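15 February 2021

Takeout packing, notebook entry. Writing this up before I lose the scrap of paper with my notes on it (already lost one this month, it was on the back of a lid sleeve).

So the big delivery landed this morning and the shelf by the sink is finally full again. Tridico sent the lids, Fimau sent the paper bags and the pulp carriers, and the smoky cups came from the leftover Tivley box that we keep swearing we'll finish before opening another. I wrote 477 on the box of lids and 451 on the box of cups, which are the numbers off the packing slips, and no, they don't match, and I'm not chasing it. We'll run out of cups first and order more in March anyway.

What I wanted to sort out was the order to pack a breakfast in. We've been doing it every which way and it shows. Somebody puts the cups in first and then the bread has to ride on top of them, somebody else does bread first and then the carrier sits crooked on a baguette end, and then the bag leans. I've been guilty of both! My feeling going in was that the drinks should have their own carrier and never see the inside of the bag at all, and I still mostly feel that way, with one exception I'll get to.

Lids first. The black sip lids are nice, shiny, with a good thick rim, but they are slippery little things and they slide all over if you set them on anything smooth. I've started keeping them in one short stack, sip side up, all turned the same way so the CAUTION HOT ends up where a person can read it. That part is pure fussiness on my side. The thing that matters is pressing the rim down all the way around, thumbs opposite each other, then a quarter turn of the cup and press again. If you push in the middle of the lid it feels shut and it isn't. I did that twice today with plain water in the cup and got a wet sleeve both times, so please learn from me.

Bags next. I like the blue and white ones with the bread printed on them, they stand up well on their own once the bottom is creased out flat, and the cord handles are thin but they've held everything I've hung on them so far. You want to open the bag fully before anything goes in. Hand down to the bottom, push the corners out, then fold the creases back the way they came from the factory. If you skip it the bottom stays pointy and the bag tips toward whichever side is heavier. The top crumples easily where you hold it, so hold it by one edge and fill with the other hand, don't squeeze both sides together (I do this when I'm in a hurry and then the bag looks like it's been through a car door). 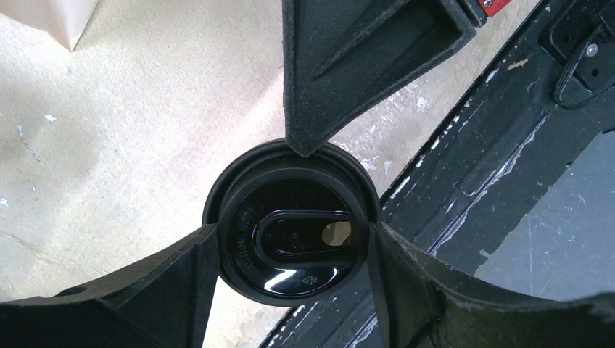
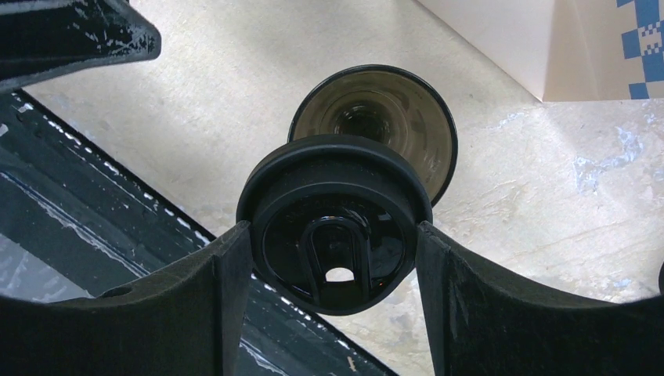
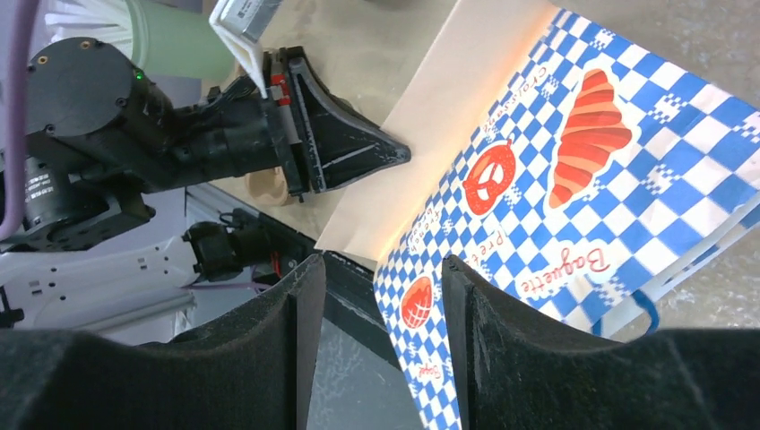
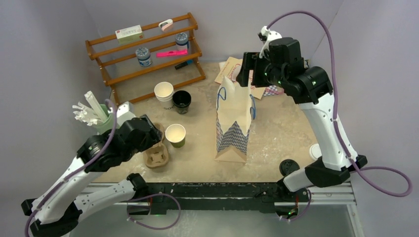

The order I've settled on, for now:

Bag open and standing. Long bread first, on end, against the back. Rolls and pretzels after that, around the bottom of the long bread so it doesn't wander. Croissants last and on top, in their own flat paper bag if there's butter on them. Napkins down the side, never on top, they blow out the second you get outside. Then the carrier, set down next to the bag, cups in on the diagonal if there are only two. One cup in a corner by itself makes the whole carrier want to flip, so a single drink gets handed over without a carrier. That's the exception I mentioned: a single cold drink with a tight lid can go in the bag if it's wedged between the rolls. I wouldn't do it with coffee.

I weighed a packed bag with bread only, out of curiosity, and the kitchen scale has drifted again so I don't trust it and I'm leaving the number out. The scale needs new batteries. Has needed them for a while.

About the pulp carriers: they're better than the old folded cardboard ones from Higuchi, which needed assembling and always had one flap that popped back up. The pulp ones nest together so tightly in the sleeve that you get two when you want one. Twist them apart, don't pull. I tore the rim on one pulling and it's now the holder for pens on the windowsill, where it's doing fine.

Storage. Bags go flat on the middle shelf with the handles all at the same end, otherwise the cords catch on each other and you drag out a whole clump. There are 100 to a bundle and I'd like us to open one bundle at a time, please, I found three open ones at the back when I was clearing space. Lids stay in their plastic until the stack on the counter is down to 5 or so. Cups upside down. I know it looks odd with the wide ends all pointing at the floor but it keeps crumbs out, and there are always crumbs.

Still to figure out: whether the flat paper bags are worth using for everything buttery or only for croissants (the grease spots on the big bag bother me more than they seem to bother anyone else), and whether we want stickers to close the tops. I tried folding the top over once and it makes the handles useless, so maybe a sticker across the middle between the cords. I've got half a roll of round ones in the drawer under the tape. Will try a few tomorrow and write down how they hold.

Also, we're out of dish soap.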